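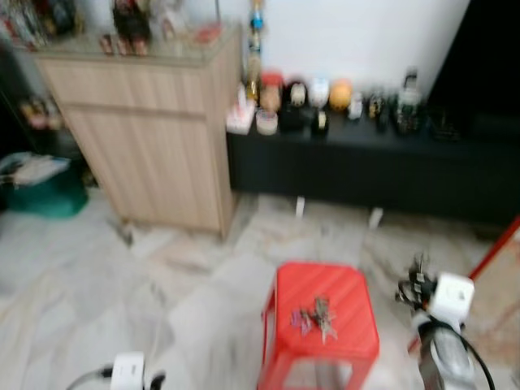

Kulap Onsri told me before I had my jacket off that I should forget the arm price, the arm price is the part everybody argues over and it's the smallest headache on the sheet. Budget for the fingers, she said. Then the spare fingers. Then whoever is going to swap them.

Filed under: Visits & Open Days | Buying Notes

OK so. Quick writeup of the Saengthong open day, typing this on the train, will fix it later. Went Sunday because that was the only slot left. Goal was simple: come back with a number for our two-arm home-tidying setup, something we can put in the March request and not get laughed at.

Didn't get one number. Got several.

First the format. Small groups, two rooms, coffee in the hallway. No slides, thank god. They run the arms in a regular furnished room, cabinets, tile floor, a plastic stool with keys left on it, and you stand in the doorway and ask whatever you want. Kulap did most of the talking. Hélène Thibodeau did the money part and was a lot more blunt.

What they quoted, short version:

Gripper, the Drandberg two-finger: $1,370 each. You need two. You want three. Hélène was firm on the third one, lead time on a replacement is 9 weeks right now and a one-armed setup can't do half the task list.

Finger sets: $15 a pair if you take the plain black ones. Cheap! But they go fast on hard floors. I asked how fast and got a shrug and "depends who's driving." Fair enough.

Wrist cameras: not included. I had that wrong in our draft, had them down as part of the gripper. They're a separate line, and so is the mount, and so is the cable, and the cable is the one that wears out. Didn't get a firm price, they're sending it.

Service plan: $600 a year per arm through Prernitz. Covers parts, not travel. We're far enough out that travel matters. Need to ask if they'd do a shared visit with the Humwood people, who are up the road from us and looking at the same kit.

Second room was more hands-on, and this is where I'd send anyone who is only looking at spec sheets. You get the view from the wrist on a monitor and right away you see what you'd be paying for. Low angles, furniture legs, shiny tile, bags slumped on the floor. Nothing like the clean bench in the brochure. 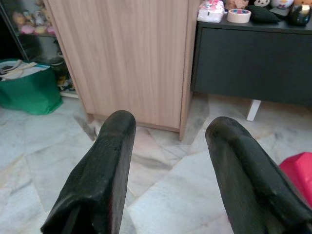 Wrist view toward the cabinet base, gripper open. Check the wear on the fingertips before you budget for spares.

Asked Kulap if they'd buy the softer fingertips next time. She said maybe for one arm. They mark less but they cost more and she doesnt have enough hours on them to say. Put it down as a trial item, not a main line.

Also asked about used. Hélène said she'd take a used arm but never a used gripper. Didn't get into why, the next group was already coming in.

Stuff I still need:
- camera + mount + cable price, in writing
- does the Prernitz plan start at delivery or at instal
- shipping, they kept dodging this
- whether Humwood would split travel

My plan for the draft: three grippers, a box of plain finger sets, service on both arms for the first year, cameras as a seperate line with a blank next to it until the email comes. I'd rather send it in with one blank than guess and come back asking for more in the fall.

Parking was terrible, go by train. Sandwiches ran out before noon. Kulap says they'll do another one if enough people write in, so write in if you want it, I'll forward the address to whoever asks.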